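Twal > Manuais > Demonstração manual > Tarefas com pano

4.2 Gravar a dobra de um pano

Duas garras de mão, uma por lado. Uma pessoa só. Antes de começar: bateria, cartão, relógios das duas garras acertados -- senão o episódio não alinha.

1. Abrir sessão nova no Biningate. Tarefa: "dobrar pano".

2. Pousar o pano aberto e iniciar a gravação. 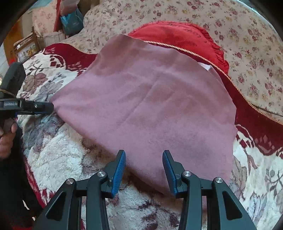 A garra esquerda pega primeiro, sempre. Prender pelo canto, como se vê no pano rosado, e manter a direita de mandíbulas abertas, viradas para o tecido, até ter o canto seguro. Não esticar à força.

3. Levar o canto ao lado oposto. Devagar, sem parar a meio.

Nota: vincos pequenos não invalidam o episódio. Não alisar com os dedos, o modelo aprende so o que as garras fazem.

4. Aproximar a garra direita da ponta de baixo, com o tecido entre as mandíbulas, e só depois fechar. 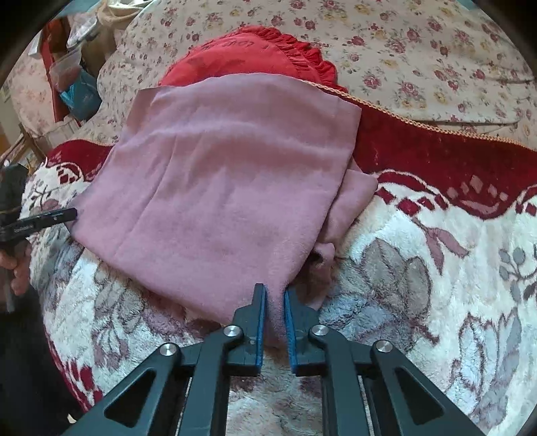
5. Largar, recuar as duas garras, parar a gravação.

CUIDADO: dedos fora das articulaçoes ao fechar.

Relacionados
Calibrar as garras
Apagar episódios falhados
Exportar para o Uruneo

Twal -- suporte: Ghada Ghanem | Voltar ao topo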